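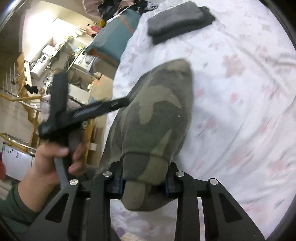
# Rurnham Mending Words

Home | Word list | Notes | Contact

Last updated: March

Print this page | E-mail this page

Welcome, and thank you for stopping by! This is a list of 300 words that people in Rurnham use for darning, patching and letting down hems, gathered by Temitope Yusuf over a good many cups of tea.

## What you get

One file, words.csv, with the word, its meaning and the street where it was heard (spellings are the speakers' own, so please leave them be). Another 12 words are in maybe.csv until a second person vouches for them.

## Corrections

Write to Temitope Aliyu, who looks after the Pratley end of town.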